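Long week, quick post. Rules for the burger table, because I keep getting asked and I keep answering in emails that nobody can find later.

Short version: same layout every time. Buns left, lettuce and cheese at the back, patties and tomato right, tray in the middle with paper in it. If you move a box, you put it back before the next run. Not close. Back. 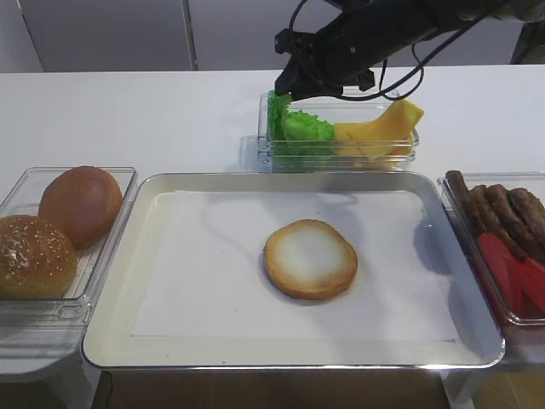
Ruawai, Friday, June 19, 2020

OK so the rules. Jolene Sheehan wrote the first draft in March and I've been chopping at it ever since. It was 8 pages. It's now one page and people read it, mostly.

Speed first. Arm stays capped at 70 percent when anybody is inside the tape. Jarrah Lockyer wants it lower and he may well win that one. Hands off the table while the arm is live, even if a slice has flopped over and it's driving you nuts. Hit stop, wait, then fix it.

Cables. Check the loops before you start, whole length of the arm, and again after lunch. A snagged cable cost us most of a day on the Varnel job and I'm not doing that agian.

Fresh paper in the tray at the start of each set. Tray square to the table edge.

Log the start state AND the end state. Every run, good or bad. We had 200 runs in the Skalov set and only 76 had both written down, so guess how much use the rest were. Painful meeting. 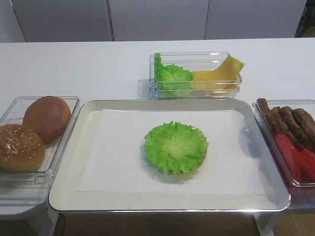
Also, write down which item went first. Sounds dumb. But "run failed" tells me nothing, and "lettuce placed, stopped before cheese" tells me where to start looking. Use the same words for the same things too. Bun is bun, not bread, not roll. Had all three in one sheet last month.

One person calls start, same person calls stop. Swap between sets, never in the middle of one.

Still open: whether we adopt the Diritov checklist or keep ours. Theirs is tidier but it has no line for layout at all, wich seems nuts to me. Jolene is going to merge the two and send it round. Comments to her please, I'm off Monday.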